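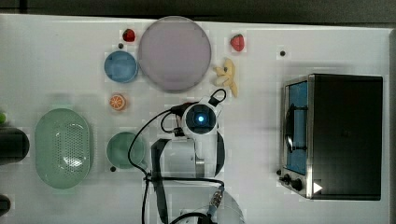 Posted by the Grudamum health desk, 4/9/11

How to Rest a Strained Voice

A strained voice usually comes from overuse: a long day of talking, a loud game, a cold with a lot of coughing. Most people can treat it at home.

Start by talking less. For the first day, speak only when you need to, and keep it short. Use your normal speaking voice at a low volume. Do not whisper. Whispering can strain the throat as much as loud talking does.

Drink water through the day in small amounts. Keep a glass where you work and another by the bed. Cut back on coffee and alcohol until your voice is back.

Add moisture to the air. A humidifier set to 40 percent is enough for most bedrooms. If you don't own one, sit in the bathroom with a hot shower running for 11 minutes, morning and night. This matters more in December, when the heat is on and the windows stay shut.

Try not to clear your throat. Swallow or take a sip of water instead. Stay away from smoke.

When the soreness is gone, hum quietly on one easy note, rest, and repeat 4 times. Stop if it hurts. Wait another day before singing or speaking to a group.

See a doctor if you are still hoarse after 3 weeks. Go right away if you have trouble breathing or swallowing, cough up blood, or feel a lump in your neck.

Next: Warming up before a long talk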